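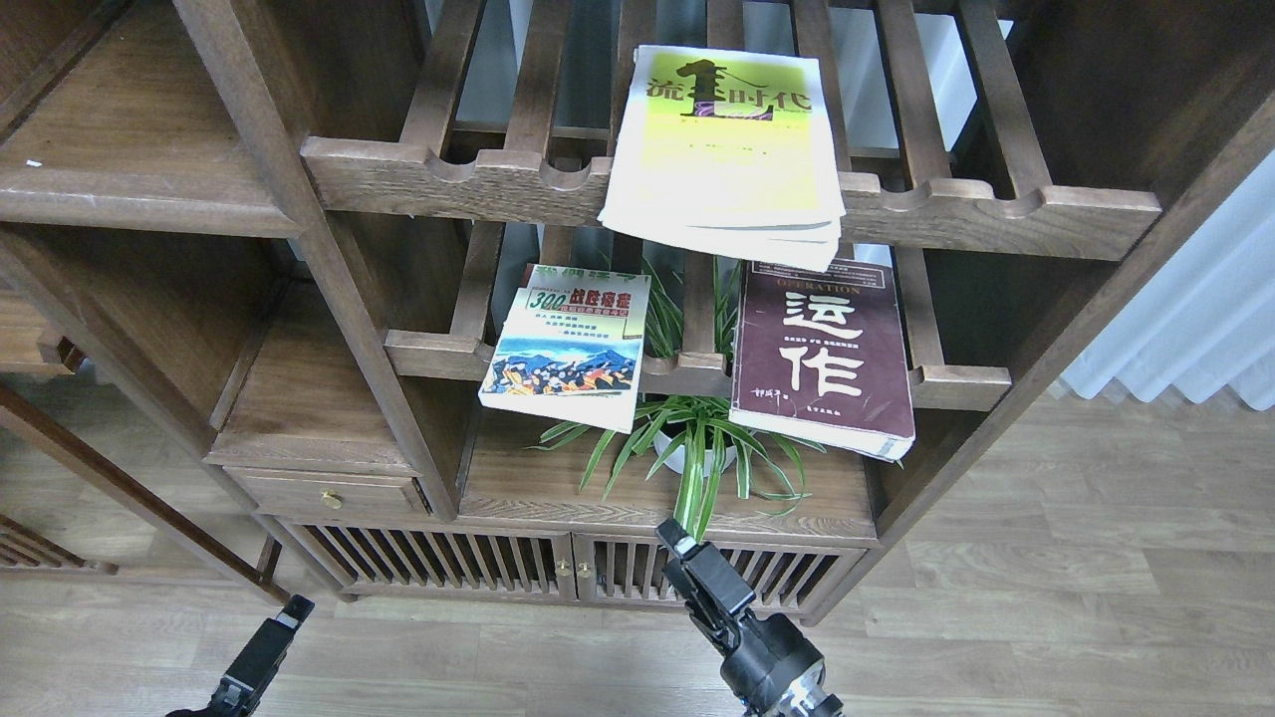
Course Handout 4: Caring for Paper in Small Collections
Introduction to Library Practice
Instructor: Myung-ja Bang
Issued January 24, 2022

Purpose of this handout

This handout supports the fourth lecture and should be read before the practical session. It covers the storage and handling of ordinary printed books in reading rooms, offices and private homes. Rare books, photographs and maps are treated in Handout 6.

Students are reminded that most damage to modern books is slow. A paperback seldom fails all at once. The spine takes a set, the adhesive dries, and pages begin to come away at the front and back, where the cover is opened most often.

1. What a book is made of

The modern paperback is a block of single leaves held at the spine by adhesive. The cover is glued to the same edge. A sewn book is made of folded sections joined by thread, and it will normally open flatter and last longer under heavy use.

Paper made from untreated wood pulp contains lignin and often some acid. Both contribute to yellowing and loss of strength. Paper sold as acid-free or alkaline ages more slowly, although it remains subject to damage from light, damp and rough handling.

Terms to know for the quiz: text block, head, tail, fore edge, hinge, section, grain direction. Definitions are in the course glossary.

2. Light

Light damage is cumulative and cannot be reversed. Ultraviolet light is the most harmful part of daylight, but visible light also fades dyes and printing inks. Reds and yellows on covers commonly fade first, and the spines of shelved books may lose their color while the boards keep theirs.

Window glass removes only part of the ultraviolet. Filtering film is available and should be checked at intervals, as its effect declines with age. Blinds should be lowered when a room is not in use.

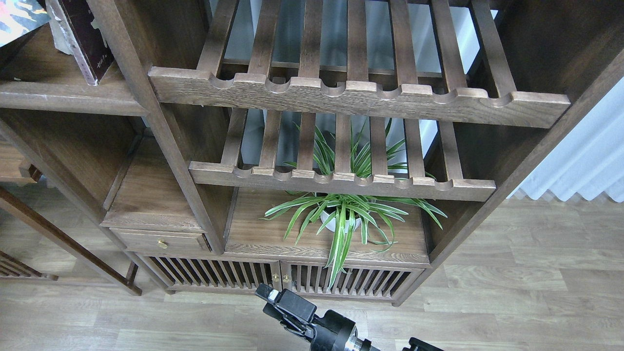
3. Temperature and humidity

A steady climate is preferred to an ideal one that cannot be kept up. For the purposes of this course, the working limits are 22 degrees Celsius as an upper temperature and 40 percent as the target relative humidity in winter. Readings should be taken at the same hour and entered in the log with the initials of the person who took them.

High humidity encourages mold and draws insects. Very dry air makes paper and adhesive brittle. Both conditions may occur in the same building, and for this reason a single reading near the entrance is not accepted as a survey.

Case: the Lemalel reading room

The Lemalel reading room holds 1,134 volumes, most of them paperbacks given by local families. A condition survey was carried out under the direction of Andor Mészáros. It found that 400 volumes had some form of cover or hinge damage. Losses were heaviest along the outside wall, where the shelves had been fixed directly to the masonry. The shelves were later moved forward to allow air to pass behind them, and the heating schedule was changed so that the room was no longer allowed to go cold overnight.

Students should read Mészáros's report in full and come prepared to discuss whether the survey method would suit a larger collection, such as the one at Ponce.

4. Shelving and support

Books of ordinary size should stand upright, with neighbors of similar height on either side. They should be held firmly enough to prevent leaning and loosely enough to be removed without force. Large or heavy volumes may be laid flat in short stacks.

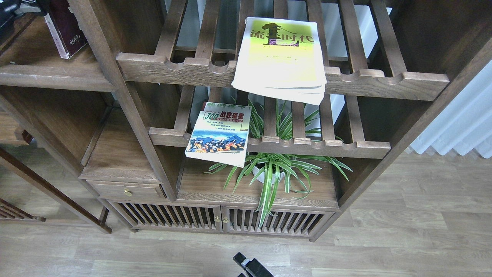 A book should be taken from the shelf by gripping both sides of the spine at the middle. The two neighboring volumes may be pushed back slightly to make room for the fingers. Pulling at the head of the spine is the most common cause of torn caps in lending collections.

5. Minor repair

Household tape must not be used on any item. Loose leaves should be placed in a plain paper folder, marked with the title and page numbers, and passed to the repair bench. Only staff who have completed the Skuvau module may apply adhesive.

Assignment

Choose one shelf to which you have regular access. Write a two-page condition report using the form distributed in class. Note the light source, the nearest outside wall, and any signs of insects or mold. Recommendations should be limited to measures that could be carried out without new spending.

Reports are to be handed in at the start of the next lecture. Late work is subject to the policy stated in the syllabus.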